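**Pladomgate** – The old feed store on the river side of Gurkwood will open as a cafe and secondhand record shop in June, after sitting closed since the last tenant moved out. The new business is called Mohmand, and it will run seven days a week from 7 a.m. until 6 p.m., with the kitchen closing an hour before the doors do.

The owners already run a small lunch counter in Sternmont. That counter will stay open, and its soups and breads will be made in the larger Gurkwood kitchen and driven over each morning.

The feed store takes up the ground floor of a two-story brick building. Seating for the cafe will be in the front room, with 33 seats at tables and another eight on stools along the window. Records will be in the back room, where the grain bins used to be. Customers will be able to take drinks through but are being asked to leave plates up front.

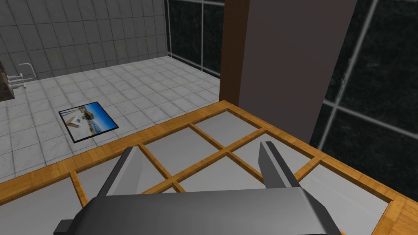 Breakfast will be served until 11 a.m. and will include eggs, oatmeal, hash and two kinds of pancakes. Lunch is mostly soups, sandwiches and a daily hot plate. There will be no dinner service for now. The owners said in a written statement that they may try one late evening a month in the fall, once the kitchen staff is settled.

Prices were not ready when the statement went out. It said only that the soup and half sandwich would cost the same as it does in Sternmont.

The record shop will start with 2932 albums, most of them bought from a closed radio station. Jazz and country make up the largest sections. There is also a wall of local and regional pressings, which will not be for sale during the first month so that people can come in and look through them. Two listening stations with headphones will be set up by the back door.
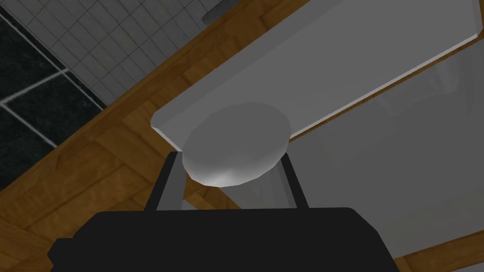
The shop will buy used records from the public on weekday afternoons between 2 and 4. Sellers should bring a photo ID and no more than one crate at a time. Store credit will be worth more than cash, and it can be used in the cafe too.

Work on the building has included a new roof over the back room, new plumbing and a ramp at the side entrance. The original scale in the front hall has been kept, along with the painted feed prices on the north wall. The loading dock has been closed in and will be used for storage. 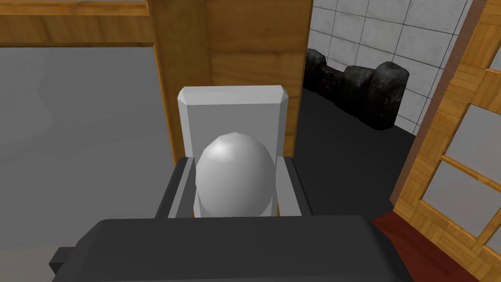 *A simulated gripper holds a white, egg-shaped object in front of a pale block.*

The building permit allows up to 70 people inside, counting staff. The town approved the change of use over the winter, with a condition that deliveries be made before 10 a.m. on account of the narrow street.

Parking was the main concern raised by neighbors. The lot behind the building has 22 spaces, which are shared with the hardware store next door. Customers are asked not to park along the river side of the street, where the fire lane runs. A bike rack will be put in by the ramp before opening day.

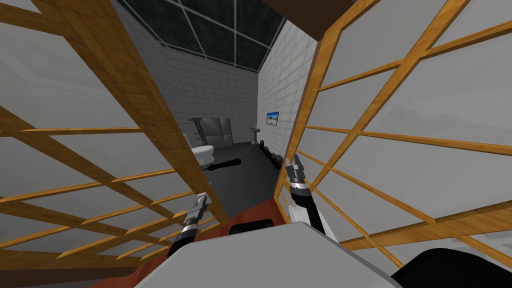

Mohmand is hiring for the kitchen, the counter and the record room. Most of the jobs are part time, and the early kitchen shift starts at 5 a.m. Applications can be picked up at the Sternmont counter or from the box beside the front door in Gurkwood. Experience is needed only for the two cook positions.

A soft opening for neighbors on the street is planned for late May, with coffee and baked goods only. The record room will be closed for that event while the last of the shelving goes in.

Groups of more than eight will need to call ahead. The phone line for the new location is not connected yet – until it is, calls should go to the Sternmont counter after the lunch rush.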